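About Pretance

Pretance is a bookbinding and paper repair workshop. We bind new books, mend old ones and teach people to do both. The workshop has been open for 11 years, all of them in the same building on Harnico Street, and we have a second room upstairs that we use for classes.

What we do

Most of the work that comes through the door is repair. People bring family Bibles, cookbooks, atlases, hymnals, ledgers and children's books that have been read to pieces. We also take work from town libraries, law offices and two colleges in the region. A typical job is a hardcover with a broken hinge, where the cover has come away from the text block but the sewing is still sound. We lift the old spine, line it with new paper and cloth, and put the original spine back over the top if there is enough of it left.

Some books need to be taken apart completely. The sections are cleaned, mended along the folds with thin Japanese paper and wheat paste, and sewn again on tapes or cords. This is slow work and we quote for it by the hour. We will tell you before we start if the repair is going to cost more than the book would fetch, and then you can decide. Plenty of people go ahead anyway.

The rest of our time goes to new bindings. We make guest books, theses, short-run editions for small presses, and boxes to hold things that should not be bound at all. The smallest order we take for an edition is 40 copies. Single copies are handled as custom work.

How the workshop started

The workshop was founded by Benedita Baptista, who learned the trade in a commercial bindery that did mostly periodicals and legal volumes. When that bindery closed, she bought its board shears, a standing press and a cabinet of brass type, and rented the ground floor here. For the first two years she worked alone. There are now five of us at the benches, plus an office manager who also looks after class bookings.

Benedita still does the gold tooling and most of the leather work. She also writes the treatment notes that go home with every repair, so that whoever works on the book next will know which adhesives and papers were used.

Materials

We use acid-free board and paper throughout. Our standard book cloth is Drernura, a plain cotton weave that comes in a good range of colors and takes foil stamping well. Leather is vegetable-tanned goat or calf. We do not use pressure-sensitive tape on anything, and a fair amount of our week is spent taking it off – old tape is the most common damage we see, ahead of water and ahead of mice.

Paste is cooked fresh in the workshop. PVA glue is kept for new case bindings and boxes, where nobody is likely to need to undo it.

Classes

Classes run from September through May. The beginner course covers single-section pamphlets, a flat-back case binding and a simple slipcase. It costs $165, with all materials and the loan of tools included. The repair course is open to anyone who has finished the beginner course or can show us a book they have bound elsewhere.

Tables are at standing height, but we have stools and can lower two of the benches on request. There is a step at the street door and a ramp at the side entrance. Please let the office know ahead of time if you need the ramp gate unlocked.

The Pitkänen collection

Upstairs we keep the Pitkänen collection, a set of more than 2000 decorated paper samples left to us by a retired marbler. It includes paste papers, block-printed papers and combed marbles, most of them labeled on the back with the recipe. Visitors can look through the drawers by appointment. We ask that you wash your hands first and leave pens downstairs.

Bringing us a book

You do not need an appointment for an estimate. Wrap the book in clean paper or a pillowcase, put any loose pieces in an envelope, and please do not try to glue anything beforehand. The counter is open from 9 a.m. to 4 p.m. on weekdays. Repairs usually take six to eight weeks, and longer in December. We send out a printed newsletter to customers and former students twice a year, and back issues are kept at the counter.

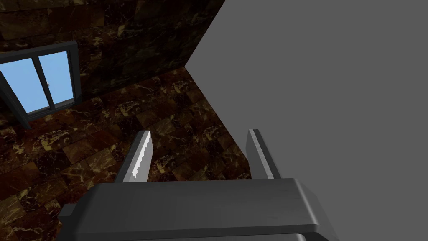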